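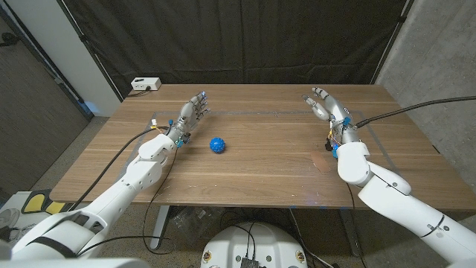

Givwood Hard Wax Oil, Satin
For tabletops, counters, shelves and anything else that gets leaned on

We've been putting Givwood on tables for years now, and it is still the can we reach for first. It goes on with a rag, it smells faintly of oranges for an evening, and then your table looks like wood with the color turned up a notch. No thick shiny skin on top, no brush marks, no panic about dust landing in it while you're making dinner. You can feel the grain when you run your hand over it, and that's what gets people every time!

It's a blend of plant oils and two waxes, with very little solvent. The oil soaks in and the wax stays near the surface, where it sheds spills long enough for you to find a cloth. Coffee, juice and red wine all wipe up fine if you get to them the same evening. Leave a wet glass on it overnight and you may see a pale ring in the morning, but a dab of oil on a white pad usually takes it right out (with varnish you'd be sanding the whole top).

What's it good on?
Oak, ash, maple, birch, beech, cherry and walnut are all lovely. Pine drinks up more of it and goes a warmer yellow, so try the underside first. Teak and other oily woods need a wipe with alcohol before you start, and even then the second coat can be slow to dry. Please don't put it over old varnish or polyurethane. It will sit there and stay sticky, and you'll be cross with both of us.

How to put it on
Sand to 150 grit and stop. We know it's tempting to keep going up to 320 or so, but very smooth wood closes up and won't take the oil evenly. Vacuum, then wipe with a barely damp cloth and let the wood dry.
Stir the can well, right down to the bottom. Don't shake it.
Rub on a thin coat with a lint-free rag or a white pad, working along the grain. Wait ten minutes, then wipe off everything that hasn't soaked in. Everything! If the surface still feels greasy, keep wiping.
Leave it overnight and do the same again. Two coats are plenty for a dining table. Bare pine might like a third.
You can use the table gently the next day. Give it 7 days before hot dishes, tablecloths or a wet sponge.

Oily rags can catch fire by themselves when they're balled up. Spread them flat outdoors until they're stiff, or drop them in a bucket of water with a lid.

Colors
Clear is the one we sell most of, and it darkens oak about as much as a wipe with water does. Stakham is a soft gray-brown, very good on ash. Grumness is nearly black and looks wonderful on open-grained oak, where it settles into the pores. Both tints are meant for the first coat only, with Clear on top.

From people using it
"I did my mother's kitchen table with the Clear. It had been under plastic since I was a boy and I had no idea the wood was that pretty. One small can did the top and both benches, and I've got enough left for the bread board." Réjean Landry

"Easy to use, takes its time drying in December. My shop is cold, so I waited two nights between coats and it came out beautifully. The Grumness is darker than on my screen, order a sample." Arvid Bråten

Looking after it
A damp cloth and a drop of mild soap is all it wants day to day. Skip the spray polishes and anything with bleach or ammonia. When the top starts to look thirsty (usually right where the plates go), rub in a teaspoon of oil, wait, and buff it off. You can do just that patch and it blends in by the next morning.

Details
Item number: 302
Finish: satin
Sizes: small can, large can, sample pouch
Colors: Clear, Stakham, Grumness
Clean tools with: mineral spirits
Storage: cool and dry, lid tapped down tight, keep from freezing
Goes well with: Sombatkul white pads, pack of 2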